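Filed under: Student Projects > Robotics and Automation

Working Rules for a Two-Arm Hose Coupling Cell
Project report, Hryhorii Hrytsenko
Submitted 10/4/18

1. Scope

This report covers the operating rules written for the two-arm cell in the Hostville teaching lab. The cell is used for one family of tasks: bringing two short lengths of plastic hose together at their cuffs. The mechanical setup and the control software (Folalon) were in place before the project began and are treated as given. The work reported is the rule set, how it was drafted, and what changed after it was put into use in May.

The rules apply to anyone who starts, stops or edits a motion program in the cell. They do not replace the lab's general safety instruction, which must be completed first.

2. Starting point

Before the project the cell had a single page of notes taped inside the cabinet door. The notes gave the startup order and a speed limit for manual mode. They said nothing about part placement, about two grippers sharing the same space, or about who may clear a fault. Users filled the gaps from memory, and no two sets of habits agreed.

The first draft had 38 rules. Many repeated the general instruction or restated what the controller already enforces. After review the list was cut to 17, grouped under preparation, shared space, and stopping.

3. Preparation

3.1 The table is cleared of everything except the parts for the current run. Tools go back in the cabinet, including the ones that will be needed again in a minute.

3.2 Hose pieces are laid down separately, with a gap between the cuffs. Pieces that are already touching can shift when the first gripper closes, and the second arm then goes to a position that is no longer correct.

3.3 Cables and fittings at each wrist are checked by eye before power is applied. A cable loop must have slack at the farthest pose in the program but must not hang lower than the fingertips.

3.4 Both grippers are opened and held above the parts before the program is started. The operator confirms this pose from the front of the table. 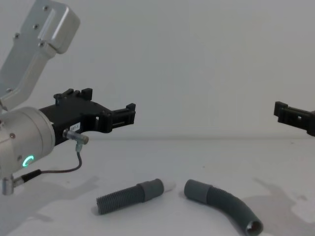

3.5 Status lights are read on both arms separately. One arm being ready says nothing about the other. In the original notes a single "check light" step covered both, and the wording was changed for this reason.

4. Shared space

The two arms overlap in a zone at the middle of the table. Folalon can reserve the zone for one arm at a time, but the coupling step needs both arms inside it, so the reservation has to be released at that point. The following rules apply while it is released.

4.1 Only one arm moves at a time until both parts are held.

4.2 The closing move is made by the arm holding the straight piece. The curved piece is kept still. Moving the curved piece swings its free end through a wide arc, and the end is not tracked by the software.

4.3 Speed in the zone is limited to the manual-mode value, also in automatic mode.

4.4 Any edit to a taught point inside the zone requires a dry run with no parts held. The other arm stays powered and in its normal pose during the dry run. Parking it out of the way hides exactly the collisions the dry run is meant to find.
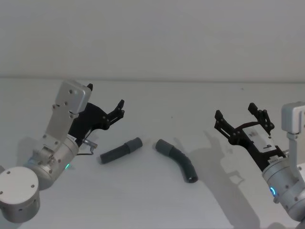 4.5 Taught points are named by arm and by part, for example L_STRAIGHT_APPROACH. Numbered points are not accepted. Tăng, the older program set, used numbers throughout, and 6 of its points could not be matched to a purpose when it was moved over.

5. Stopping

5.1 A protective stop is cleared by the person who started the run. If that person has left, the cell is powered down and restarted from the beginning.

5.2 Parts still held after a stop are supported by hand before the gripper is opened. Hands enter only after the stop button is pressed and latched.

5.3 Every stop is written in the log with the program name and the last named point.

6. Changes after use

Rule 3.2 originally gave a minimum gap in finger widths. Users read this as their own fingers, not the gripper's, and the measure was removed. Rule 4.1 was disliked for adding time to the cycle. It was kept. A version allowing both arms to approach together was tried in the Cirkness simulator and produced 2 contacts at the fingertips, both during approach.

7. Open points

The rules assume one straight and one curved piece. Two curved pieces would need a different 4.2. The log is on paper and is hard to search. Rule 3.3 depends on judgment, and a fixed go/no-go check for cable slack has not been designed.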